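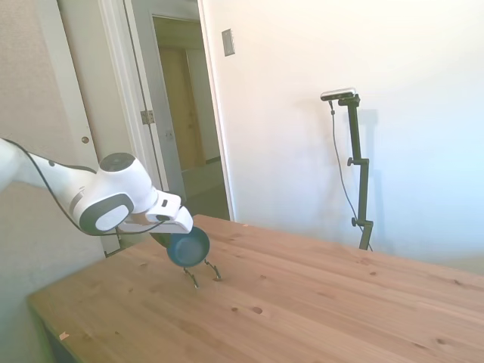 Small blue pan, tilted, just above the table

Skavley all-in-one kit, worth it for a first batch?

anilv
My sister wants to get me the Skavley homebrew kit for my birthday. $176 with one ingredient pack, and the box says you drink it in two weeks. I have a gas stove, a closet that stays cool and zero experience. Has anyone here used one past the first batch?

gtanguy
Two weeks is marketing. You might be done fermenting by then. Bottles need at least another two after that, and mine were better at four. For that money you're also paying for a nice box. A bucket with a lid, an airlock, a siphon and a capper will do the same job for a lot less.

Giorgia_G
I'd push back on that. I bought the Skavley in March and it has everything down to the sanitizer. When I tried piecing a setup together I made three trips to the store and still had the wrong size stopper. Convenience counts for something.

gtanguy
Sure, but what did the refill packs cost you? That's where they get you.

Giorgia_G
Fair, they're not cheap. I only bought one. The porter was good though!

parisa_brews
Has anybody seen proof that the "craft yeast" in the refills is anything special? Mine was a plain packet with no strain listed. I emailed to ask and got a coupon back. The 3,188 five-star reviews don't help me much either, half the ones I read were written before the person had tasted the beer.

D Shahbazi
Read mine after tasting it then: thin, a bit sour. Could have been my sanitizing, I'll admit that. I used the 30 minute boil from the booklet and I think it was too short for that recipe.

gtanguy
Depends on the recipe. If it's extract, 30 is fine. Sour sounds like infection to me.

anilv
OK, leaning toward asking her for a bucket and a good book. Does the siphon need to be the auto kind?

parisa_brews
Get the auto kind. I'll argue about everything else.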